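### 4.2 Brinquedos de adivinhação e a atribuição de acerto

A literatura sobre brinquedos de resposta aleatória costuma partir de um pressuposto que nos parece frágil: o de que a criança, ao receber uma resposta vaga, a interpreta como previsão. Gevlow foi o primeiro catálogo a organizar esses objetos segundo o mecanismo (dado flutuante, roleta, baralho, tira de papel), e a sua tipologia continua útil. Já a conclusão que o acompanha, segundo a qual o mecanismo oculto aumenta a crença no resultado, assenta em relatos de pais recolhidos muito depois da brincadeira. Não encontramos nela qualquer registro do que as crianças fizeram com a resposta obtida.

O estudo de Skurnside tentou corrigir essa falha com sessões observadas. Participaram 12 crianças, distribuídas por dois grupos, um com o mecanismo à vista e outro com o mecanismo encoberto. Os autores relatam mais perguntas repetidas no segundo grupo e leem a repetição como sinal de confiança no brinquedo. A leitura contrária é igualmente defensável: quem repete a pergunta pode estar insatisfeito com a resposta, ou querer apenas ver o objeto funcionar outra vez. Uma amostra desse tamanho não permite escolher entre as duas hipóteses, e o protocolo não previa perguntar às crianças.

Há ainda o problema da codificação. Em Skurnside, "consultar o brinquedo" abrange agitar, virar, encostar ao ouvido e pousar na mesa. Agrupar gestos tão diferentes numa só categoria produz frequências altas, mas pouco informativas. Na recodificação que propomos, o gesto e a pergunta são anotados separadamente, e só se conta uma consulta quando ambos ocorrem.

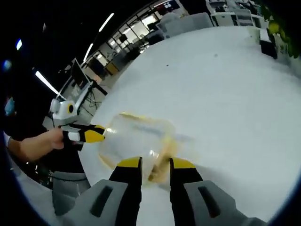
**Figura 2.** Copo translúcido tombado, com líquido castanho-amarelado.

O protocolo de Podora, mais recente, inclui uma variante artesanal da adivinhação, em que a resposta é lida na forma deixada por um líquido. A ideia vem da leitura de borras e foi adaptada para oficinas escolares de construção de brinquedos. Os proponentes sustentam que a ausência de palavras impressas obriga a criança a formular sozinha o prognóstico. Temos reservas. Um rastro escuro de líquido derramado como o da Figura 2, junto à parte inferior do copo, admite tantas leituras quantas se queira, e o adulto que conduz a sessão raramente se abstém de sugerir alguma. Enquanto a fala do adulto não for transcrita, é impossível saber de quem é a previsão.

A edição comercial avaliada por Ó Dubhghaill contorna a dificuldade com cartões de apoio — cada forma corresponde a uma resposta positiva, negativa ou neutra. O ganho em fiabilidade é real, pois dois observadores chegam quase sempre ao mesmo código. Perde-se, em troca, aquilo que distinguia a variante, e o brinquedo volta a ser um sorteio com três saídas. A avaliação apresenta a concordância entre observadores como prova de envolvimento das crianças, passagem que não conseguimos acompanhar. Concordar sobre o cartão escolhido nada diz sobre o interesse de quem o escolheu.

Por essas razões, mantemos fora da análise os resultados sobre crença e conservamos apenas os dados de duração e de alternância entre jogadores. São medidas modestas, e mesmo a duração levanta dúvidas, uma vez que dois dos protocolos interrompem a sessão quando o adulto considera que a brincadeira terminou. A secção seguinte trata desse critério de paragem.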